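Zupan metal catch-all bin: review after almost 6 months

I bought the Zupan bin to replace a plastic tub that had split down one corner. It is a plain gray metal bin with an open top. It came from Flamum, took 4 days to arrive, and cost $26 with shipping. I have used it since May for the small stuff that ends up on the floor by evening: toys, hair things, game pieces.

Size and weight

The listing says 21 inches on the long side, and my tape measure agrees. It fits on the bottom shelf of our hall unit with a little space left over. Empty, I can carry it in one hand. Full, I use two.

A hairbrush will go in lying flat and still leave room for blocks and odd pieces. That was my main complaint with the Paluleo basket we had before the tub. It was deep and narrow, so anything long stood up on end and everything small sank under it. With the Zupan you can see most of what is in there without digging, at least until it gets more than half full.

Wear

The finish does not stay nice. The floor of the bin picks up pale scratches and worn patches, and the back wall gets scraped and chipped too. None of this affects how it works. If you want something that looks new on an open shelf in the living room, buy fabric.

I tried a scratch remover paste on one patch and it made no difference, so I stopped.

Holes in the floor

There are round holes in the floor. The listing does not mention them. Larger things are fine, but beads and small hair elastics can drop through onto the shelf. I cut a piece of felt to size for a while, then took it out when it started collecting crumbs.

Noise

It is loud. A toy block dropped in from standing height can be heard in the next room. A liner would help with this, and Totix sells a rubber one that is supposed to fit. I have not tried it.

Cleaning

Wipe it with a damp cloth and dry it. Dust collects where the walls meet the floor, and an old toothbrush gets it out.

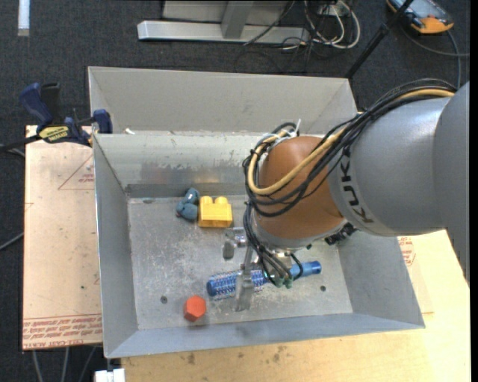

Verdict

Good size, easy to see into, easy to clean. Noisy, and it marks quickly. I would buy it again for a hallway or a closet at this price. I would not pay more than $26 for it.

Bogdan Zieliński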